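Everybody in my feed is switching to slider bags this October. "Never pinch a seal again," etc. I have been pinching seals for years and have no complaints, so you can guess how I feel about paying more for a little plastic tab.

The Notach ad says the slider "glides in one motion." One motion for whom? A slider only helps if the two strips are lined up before it gets there. Mine wander apart as soon as the bag has anything in it.
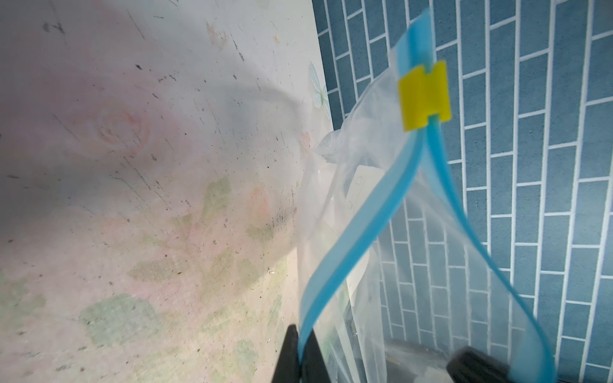

Yellow slider, blue strips, big gap between them.

And before anyone says "just press the air out first": pressing the air out is the part I wanted the slider to save me from.

Then there's the "holds a whole market haul" claim. I'd like to see whose market. Big rounded things and one tall leafy thing do not share a bag nicely. The tall one always ends up standing against the side, and good luck with your one motion after that.

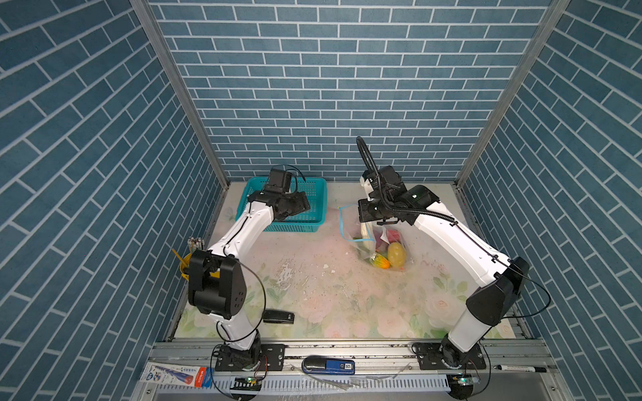

Wandodari

Play vegetables, yes, but the shapes make the point. Yellow potato thing, striped squash, something red on top, the leek or cabbage piece upright along the side. Now look at the turquoise basket at the back. No seal, no slider, holes all over it. I know which one I'd reach for.

Somebody will tell me the bag keeps dust off. Fine. A basket can be rinsed in the sink, holes and all, and it doesn't crumple into itself while you're trying to fill it.

The Stamthorpe store sells sliders in a box of 300. Who has 300 things that need a slider? I got through 97 plain bags in my last apartment and most of those were for soup.

I'll give them this much: the bright strip is easy to find in a drawer. Still not switching. If you've had a slider last a full year of opening and closing, tell me the brand, and please don't say Wuisan, I've tried Wuisan.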